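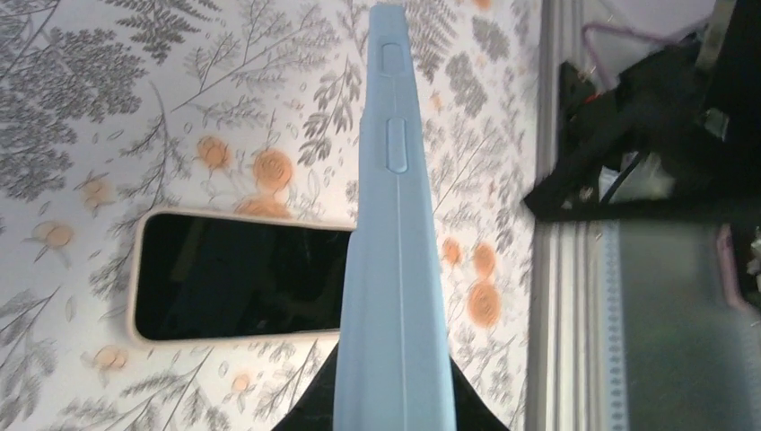
wrist cam, blue phone case standing on its edge. we need to talk about grasp planners

ok thread time. I've been deep in our grasp code since May and I want to write this down before I forget why half of it looks the way it does

the task sounds so easy. Two phones on a patterned cloth or paper, pick one up, put it somewhere else. Our planner (we call it Brendis, don't ask) was great at this on a plain gray mat. Then we put the fern and rose print down and it fell on its face

first problem was segmentation. All those gray fronds and orange roses gave the mask model a million little edges to get excited about. It kept handing us "objects" that were one rose and a bit of leaf. Very confident about it too! I had a rose come back at the top of the pick list one morning and the arm went down to get it

second problem is the phone lying flat in the beige-pink case. Screen up, black, glossy. Depth on a screen like that is garbage, you get a hole or you get the ceiling. So the planner saw a thin beige rim with a pit in the middle and tried to put a finger in the pit

what fixed that one was pretty dumb. If there's a closed rim and the depth inside is missing or way below the table plane, fill it at rim height and move on. It's 65 lines including the comments. I spent two weeks on a learned depth completion thing before I wrote those 65 lines, and I would like those two weeks back

now the blue one. Edge-on like that, the wrist view is basically a tall blue strip with a seam down the middle and two button covers near the top. There's hardly any shape to work with. Pose estimator loved to flip it end for end

the buttons saved us. One short oval, one longer one, and the short one is closer to the corner. Once the estimator was allowed to use that as a tiebreaker the flips mostly went away. Soft matte case, so no nasty highlights, and the bumps catch just enough light to find

(yes I know, this only works on cases with buttons molded like that. There's a fallback. The fallback is "look again from a different angle" and it's slower but fine)

the other thing I changed is when we replan. Old version planned once from the overhead view and then went for it with its eyes shut. New version takes a fresh wrist estimate every tick on the way in and nudges the target. Loop budget is 8 ms and we were blowing it constantly until I moved the mask crop to before the resize. I had it after. For months

numbers for the people who always ask: last full run was 713 attempts on the print cloth, 127 failures. Most of those are the flat phone, where the fingers come down on the rim and it skates a little and then the pose is stale. Standing case is way better

and before anybody replies "just use a plain background" — no! Trutton (the test suite we score against) is full of busy surfaces on purpose, and people's actual tables are busy too. Mine has mail on it

occlusion is still open. When the blue case overlaps the end of the other phone, the beige one comes back too short, and the grasp center slides away from the hidden end. Right now I extend the mask along the rim until the corner radius matches the other side. Works when the rim is thick and rounded like this one. Skinny cases, not so much

tooling note, probably the most useful post in here: log the wrist image with the plan that was made from it, same timestamp, same file. We used to keep them apart and line them up later with a script called Brorkus and it was off by one frame for who knows how long. Every "weird" failure I chased in that stretch was me looking at the wrong picture

also draw your gripper model on top of the wrist view. You want to see the planned finger next to the real black finger at the bottom of the image. If they don't line up, stop tuning the planner and go redo your hand-eye calibration. I've ignored this advice over and over and I wrote it

next up is porting all this to Chien, our newer control stack, which does the nudging in force space too. I'm hoping it helps with the skating. Will post plots when I have some that aren't embarrassing

if you've got a better trick for the black screen depth hole please tell me, replies are open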